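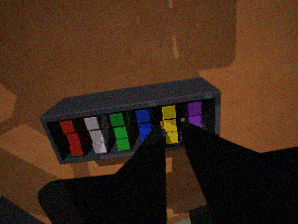
## Progress report: block sorting in simulation

We now train with random lighting and grainy camera views, and it's paying off! The policy completed 225 of 254 trials, dim ones included. Renji Kudo's new grasp scoring did most of the work.

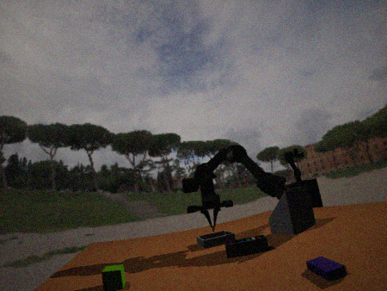 Mondau, 2021-12-08

Natália Trnka has added outdoor backdrops, so the policy sees sky and trees as well as plain rooms. Two seeds are still running.
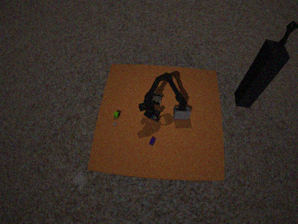
Bigger shifts in viewpoint come next, and we hope to have those results for you in February.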